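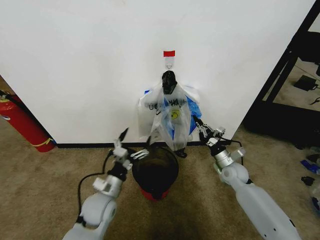 When may someone step inside the marked area while the arms are powered?
Only when the person holding the stop button has said "clear" out loud and you have said it back. Nodding does not count. Neither does a thumbs-up from behind a monitor.

Session 2: Working near a live robot

The Gidthorpe rules run to 17 pages, and Ragnheiður Laxdal would like you to read them all by October. Until then, the parts people get wrong:

Before power-up
Walk the floor. Wrappers, cable ends and anything else that can roll or snag gets picked up, including things you are sure were there yesterday.
Keep the way to the extinguisher open. It is not a coat stand.
Check that cables have slack through the full reach of both arms.

During a run
Two people, always. One watches the robot, the other watches the screen. Swapping jobs halfway is allowed if you say so.
Fingers stay out of grippers, even open ones.
Soft things such as bags and film get the slow speed setting. Film catches on fingertips and then goes wherever the arm goes.

Afterwards
Write up near misses the same day — "nothing really happened" is a near miss with poor spelling.

Reading: Dalsgaard and Zoëga, the Warnotness notes, part 2. Skip the foreword.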